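Wer ein Album aufnimmt, soll es auch zu Ende spielen

Vor zwei Wochen habe ich in Camport ein Konzert von Babatunde Nwachukwu gesehen. Er stand allein auf der Bühne, mit einer Gitarre und einem kleinen Verstärker, und spielte sein neues Album von vorn bis hinten durch, in der Reihenfolge der Platte. Dann ging er. Neben mir beschwerte sich ein Mann, er habe für die alten Sachen bezahlt. Ich kann den Ärger verstehen, teile ihn aber nicht.

Seit Jahren läuft es bei Tourneen älterer Musiker gleich ab. Es gibt eine neue Platte, die Plakate werben damit, und am Abend kommen davon zwei Stücke, meist an Stelle drei und vier, wenn die Leute noch einmal an die Bar gehen. Der Rest ist das, was alle kennen. Das Publikum bekommt, was es will, und der Veranstalter verkauft den Saal aus. Verloren hat die Platte, die außerhalb des Studios kaum je erklingt.

Ich halte das für einen Fehler. Neue Lieder brauchen Abende, an denen sie holpern dürfen. Nwachukwu hat beim zweiten Stück zweimal neu angesetzt, beim fünften den Text verkürzt. Auf der Platte ist dieses fünfte Stück ein eher blasser Blues mit zu viel Hall auf der Stimme. In Camport war es das beste des Abends, langsamer, trockener, mit einem Basslauf im Daumen, den man auf der Aufnahme nur ahnt. So etwas entsteht nur, wenn jemand ein Lied oft genug vor Leuten spielt.

Das Gegenargument kenne ich. Die Karten sind teuer, die Anfahrt ist lang, und wer einen Musiker vielleicht nur einmal im Leben sieht, möchte das Lied hören, mit dem er zwanzig geworden ist. Dagegen ist wenig zu sagen. Nur sollte man dann ehrlich plakatieren. Ein Abend mit den alten Liedern ist eine anständige Sache, wenn er so heißt. Wer aber eine Tour nach dem neuen Album benennt, schuldet dem Publikum dieses Album.
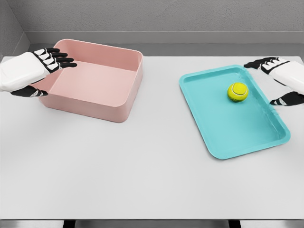
Zwei Roboterhände, dazwischen ein Tisch mit Behälter und Tablett. Computergrafik.

Funmilayo Danladi hat es vor einigen Jahren anders gelöst. Auf der Tour zu »Ogunleye« spielte sie vor der Pause die neue Platte, neun Stücke ohne Ansage, und nach der Pause, was gerufen wurde. Ich war damals in der Halle in Reltance, 2.000 Plätze, nicht ganz voll. Einige sind tatsächlich erst zur Pause gekommen. Die anderen haben zugehört, und als nach der Pause jemand ausgerechnet das Titelstück der neuen Platte verlangte, hat sie es noch einmal gespielt, diesmal mit der ganzen Band. Die beiden Fassungen hatten außer der Melodie nicht viel gemeinsam.

Natürlich kann sich das nicht jeder leisten. Danladi hat ein Publikum, das ihr seit den ersten Platten folgt. Ein junges Trio, das freitags in einem Lokal spielt, muss froh sein, wenn überhaupt jemand das Gespräch unterbricht. Gerade diese Gruppen spielen aber fast immer ihr eigenes, neues Material, weil sie noch kein altes haben. Den Mut, den man von ihnen selbstverständlich erwartet, darf man auch von denen verlangen, die seit vierzig Jahren davon leben.

Es kommt noch etwas hinzu. Ein Lied, das jemand mehr als tausendmal gespielt hat, klingt irgendwann danach. Ein Sammler aus meiner Bekanntschaft führt Buch über »Darkel«, Nwachukwus bekanntestes Stück, und ist bei 1.014 belegten Aufführungen. Ich habe etliche Mitschnitte davon gehört. Die frühen unterscheiden sich stark, mal fehlt das Vorspiel, mal dauert das Solo länger als der Gesang. Die späten sind sich so ähnlich, dass ich sie ohne Beschriftung nicht auseinanderhalten könnte. Die Finger machen das von selbst. Der Saal klatscht beim ersten Akkord und dann wieder beim letzten.

In Camport fehlte »Darkel«. Als Zugabe hatte er ein Instrumental vorbereitet, das auf keiner Platte ist, knapp vier Minuten in offener Stimmung. Manche waren da schon an der Garderobe. Der Mann neben mir ist sitzen geblieben, hat am Schluss auch geklatscht und auf dem Weg nach draußen trotzdem weitergeschimpft.

Nwachukwu spielt im November noch 3 Konzerte mit demselben Programm. Wer nur wegen der alten Lieder hingehen will, sollte sich das Geld sparen und die frühen Platten auflegen. Für alle anderen gibt es, soviel ich weiß, noch Karten an der Abendkasse.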